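Demonstration-based robot teaching

Demonstration-based robot teaching is a group of methods in which a person shows a robot how to carry out a task, either by moving the arm by hand (kinesthetic teaching) or by steering it from a distance (teleoperation). The recorded motions are used to train a control program. Food assembly is a common test task, as its ingredients are soft and vary in shape.
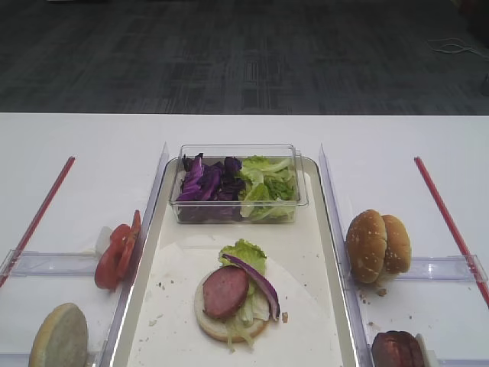
Sandwich assembly station with clear dividers and ingredients set out on both sides of the central tray.

Methods

In kinesthetic teaching, the operator holds the arm and guides it through each step while joint positions are stored. The method needs little equipment, but the operator's hands may block the view of the cameras. In teleoperation, the operator works a hand controller or a matching leader arm, and the robot repeats the motion. Hazem Mansour and Anju Bajpai compared both methods in the Lukumay project, in which each operator practiced for 20 minutes before recording began.

Fixtures

Ingredients are often stored upright in holders so that a two-finger gripper can reach them from the same direction each time.
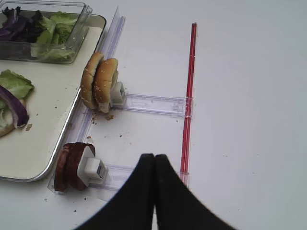
Fixed storage positions shorten training, although a program taught in this way may fail when a holder is moved. The Mesico guidelines, last revised on May 8, 2020, therefore advise operators to shift the fixtures between sessions and to keep failed attempts in a separate set.

Data sets

The Flenon collection contains 4000 demonstrations of food assembly, of which 127 were set aside for testing. Each was reviewed by 2 annotators under the direction of Houda El Sherbiny. Later additions include recordings in which the operator corrects a poor grasp before continuing.

See also
Kinesthetic teaching
Teleoperation
Imitation learning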